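Maintained by Chathurika Akanda. Last edited 31 Mar 2022.

# kakico-laundry

Configs, notes and logged runs for a laundry task on a humanoid, built and tested in a spare bedroom. The parts were made in the Ganby shared workshop and everything else was done at home. The code is a thin layer over two in-house packages, `bukhari` (arm control) and `stedis` (logging).

## Task

Pick up one light item with the gripper, carry it over the basket, release. The other arm stays low and out of the way. The basket goes on the floor in front of the feet, clear of the mattress corner. Cloths waiting their turn can sit on the mattress.

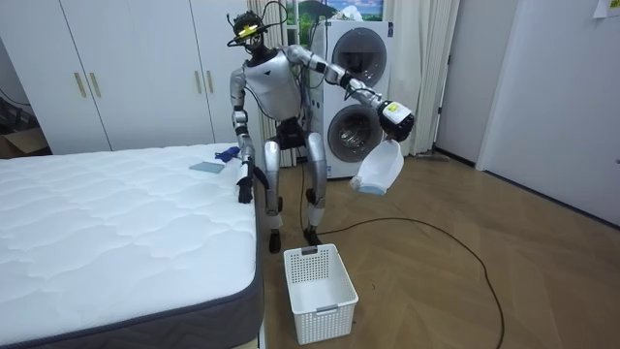
*Build notes, No. 112*

Thin, see-through items are the hard case. Depth readings on them are poor, so `pick.yaml` has a separate `sheer` profile with a slower close and a higher lift. Use it for anything you can see light through.

The power cable runs across the parquet in a wide loop to the right of the basket. Keep it there. If you route it on the mattress side, it ends up under the left foot as soon as the waist turns.

## Contents

| Path | What it holds |
|---|---|
| `runs/` | 1,424 logged attempts, one folder each |
| `config/` | arm limits, grip profiles, basket position |
| `notes/` | build notes, numbered |
| `tools/replay.py` | plays back a run without the hardware |

Each run folder has joint states, gripper commands and a `result.txt` with `ok`, `drop` or `stop`. Runs marked `stop` were ended by hand and have no release event.

## Known problems

- Timestamps in early runs drift by up to 2,000 ms. `replay.py --fix-time` corrects most of them.
- The head cables can snag when the neck turns past its soft limit. Don't raise the limit in `config/neck.yaml`.
- Basket position is hard-coded. Measure again if you move it.

## Not included

Camera video. It may be added in July.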